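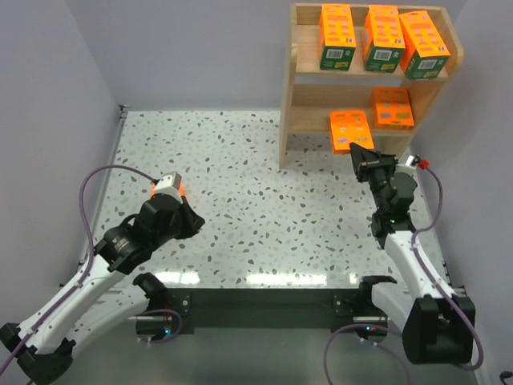 Why is ashure made with so many different ingredients?

Firdevs Işık
posted 14th October

My daughter has to give a short talk at school on a food with a meaning behind it, and we picked ashure, the Turkish wheat pudding. I grew up eating it, but my mother never explained much. She made a huge pot and sent me up and down the stairs with bowls for the neighbors. Does every ingredient stand for something, or is it just whatever was in the cupboard? Also, is there a fixed number of ingredients? One aunt in Gündoğdu says 15 and won't hear of anything else.

3 replies

Remzi Gökçe
The usual story is that when Noah's ark came to rest, the people on board were running out of food, so they cooked everything they had left in one pot. That is why it's also called Noah's pudding. The mix of wheat, chickpeas, beans, dried fruit and nuts goes back to that story. Many people take it as a sign of plenty and of different things getting along together.

It is made around the tenth day of Muharram, the first month of the Islamic calendar. The name comes from the Arabic word for ten. Because that calendar is lunar, the day moves earlier each year, so tell your daughter not to give a fixed date.

As for the number, it depends on the family. Some say at least seven, some say ten, some say more. Your aunt's number is fine for your aunt. Pomegranate seeds on top are often said to stand for abundance. I wouldn't go looking for a meaning for every bean. The sharing matters more, and your bowls on the stairs would make a good opening for the talk.

jirkar
My grandmother put in orange peel and cloves. No idea what they meant. Soak the wheat overnight or you'll be at the stove all day.

farkisgate_kitchen
Armenians make something close to it called anoushabour, usually for New Year and Christmas. It has wheat, apricots and nuts but normally no beans. Could be worth a line if she has 2 minutes to fill.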